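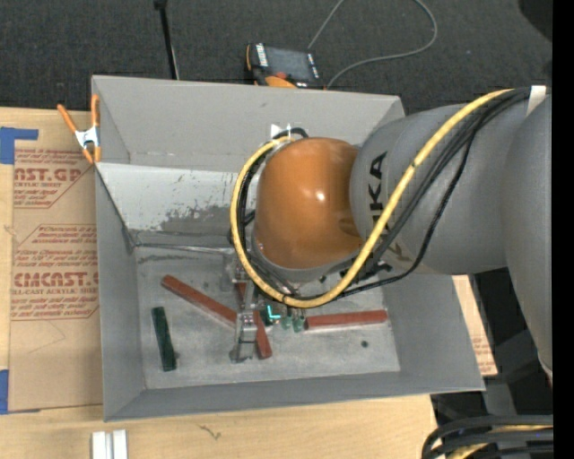
Attachment 1: grey bin on the bench, worn panel at the back

Ticket 401 – Paint coming off inside the big bin
Opened by: Normunds Strazds, 2022-09-27
Site: Marsden
Status: open

Hi all, me again, sorry! The pale panel under the rear wall is getting properly scruffy now. It's chipped and scraped, and there's a darker grey patch showing through low down near the middle. The floor has scuffs and dusty white streaks as well, and I'm fairly sure the dust is coming off that panel (I can't prove it, mind).

Tried so far: wiped it with a damp cloth, which shifted some of the dust but it was back by lunch. Rubbed the worst edge with 300 grit and made more mess than I fixed. Then I rang Tradside about a new liner and they said up to 4 weeks, so that's ordered.

Reply from Valter Godinho:
Please don't sand it any more! Put tape over the flaky bit for now and hoover the floor when you finish. We had the same on ticket 208, and a new liner sorted it. Can you measure the back wall for me before the old one comes out?

Normunds: Will do, tape's in my drawer. Leaving this open till the liner arrives.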